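Miércoles, seis y pico de la tarde. Se acaban las clases y empieza el club. Mochilas en el suelo, alguien pide un destornillador, otro grita que no se toque la mesa. Así funciona Kirkia, el club de robótica de la escuela técnica de Ploser: poco presupuesto, muchas horas.

El reto de este curso parece una tontería. Abrir un cajón. Uno pequeño, de plástico blanco, con un tirador que no llega ni para dos dedos de los nuestros. El robot tiene tres, y bastante gordos. 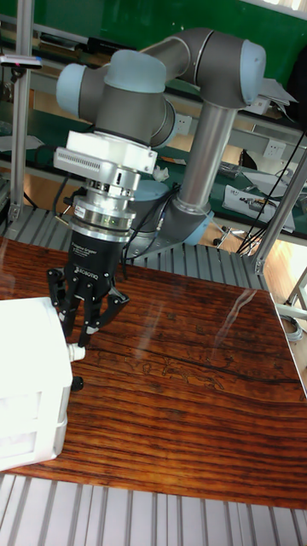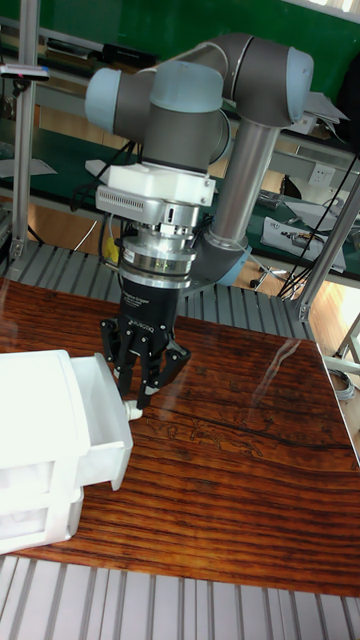 Pinza de tres dedos sobre la cajonera blanca, en la mesa de pruebas del club.

TEXTO: Redacción de Rullport, sección Aulas

La prueba la pone el torneo Laitinen, que se juega en agosto. 8 equipos, 100 puntos en juego. Para pasar a la final hacen falta 80 – y el cajón solo ya se lleva la mitad. Los alumnos lo saben y no hablan de otra cosa.

¿El problema? El tirador. Si la pinza baja un poco de más, empuja la cajonera entera. Si baja de menos, cierra en el aire. Llevan 200 intentos apuntados en una libreta de cuadros, con tachones, dibujitos y algun insulto al brazo. Primero programaron las posiciones a mano, una por una. Ahora prueban a corregir según la fuerza que nota la muñeca. Va mejor, dicen. A ratos.

Los de primero miran y preguntan. Los de último curso contestan a medias, con prisa, porque a las ocho se cierra el edificio – y siempre queda una prueba más. «Otra y nos vamos», se oye. Luego otra.

La semana que viene toca repetirlo todo con el cajón lleno de tornillos. Pesa más, y el reglamento no dice cuanto puede pesar.

También en Aulas
– Laitinen publica las bases del torneo
– Ploser estrena taller de soldadura
– Programar sin ordenador: ideas para primaria
– Cartas de los lectores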